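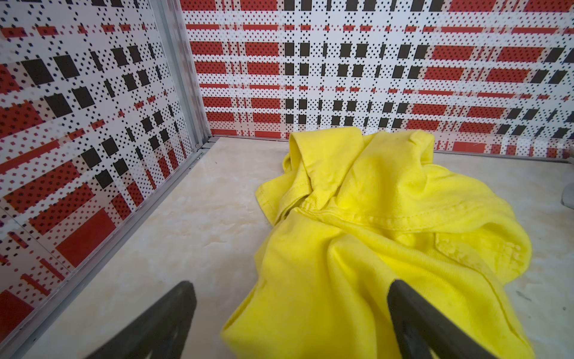 Vol. 12, No. 16

Dietary fiber remains the least discussed part of the hospital menu. Senthil Murthy, a dietitian at the Fawzy Clinic, reviewed 534 patient meal records in March and found that few reached the recommended amount.

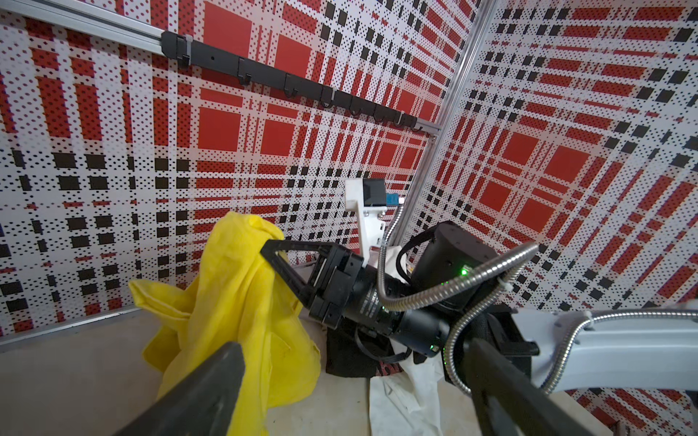
Breakfast offered the simplest correction. The kitchen replaced white toast with oats, and most patients accepted the change.
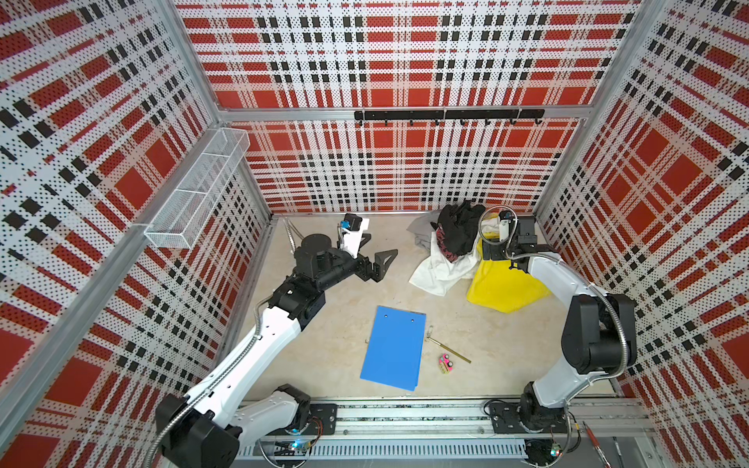
Should fiber be increased all at once?

A gradual increase over two weeks, with extra fluids, is easier on the stomach.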